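How Do You Pick a Hand for a Robot?

Look at your own hand for a second. Wiggle your fingers. Now pick up a pencil, then a pillow, then one single grape. You used a different grip every time, and you probably didn't even think about it!

Robots have to think about it a lot. Before a robot can grab anything, the people building it have to decide what kind of hand it should have. Engineers often call a robot's hand a gripper, and grippers come in lots of shapes.

Pinchers, cups and fingers
The simplest kind is the pincher. It has two flat parts that squeeze together, like kitchen tongs. Pinchers are strong and hardly ever get confused, because all they can do is open and close.

Then there's the suction cup. It sticks to smooth things like boxes and windows. Try it on a teddy bear, though, and the air leaks right in through the fuzz – no grip at all.

The fanciest kind has several fingers that bend at the joints, a lot like yours. A hand like that can curl around a ball or hook a handle. It's also much harder to control, with all those joints that need to move at the right moment.

Let's have a contest
At the Zeltdale workshop, the testers tried two hands on the same set of jobs. One was a pincher called Hiller. The other was a hand with fingers called Qiu. Each hand got 27 tries: nine with a roll of tape, nine with a sponge and nine with a floppy sock.

The roll of tape sounds easy, but it can tip over and roll away. And when something is inside a basket, the hand has to reach in without bumping the rim.

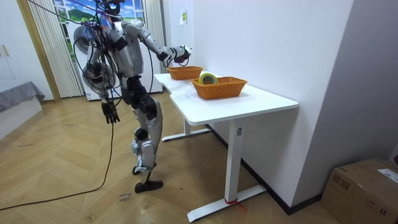

Why do the testers use the same objects for every hand?
It keeps the test fair. If one hand got a soft sponge and the other got a slippery marble, you couldn't tell which hand was better and which one just had the easier job.

Who won?
Hiller the pincher was the champion of tape. It missed only once, so it scored 8 out of 9. Qiu did best with the sock, closing its fingers around the cloth in a big soft bunch. They tied on the sponge! So the testers kept both hands and wrote down which jobs each one was good at.

Try it at home
You can run your own gripper test. Use kitchen tongs for the pincher and your own hand in a thick winter mitten for the other gripper. (Ask a grown-up before you borrow the tongs.) Find a sock, a spoon and a roll of tape, and put them in a basket. Give each gripper the same number of tries and make a mark on paper every time you lift something out without dropping it.

Then try it again with your eyes closed, and feel how much harder it gets. Robots need cameras or other sensors to find things, too!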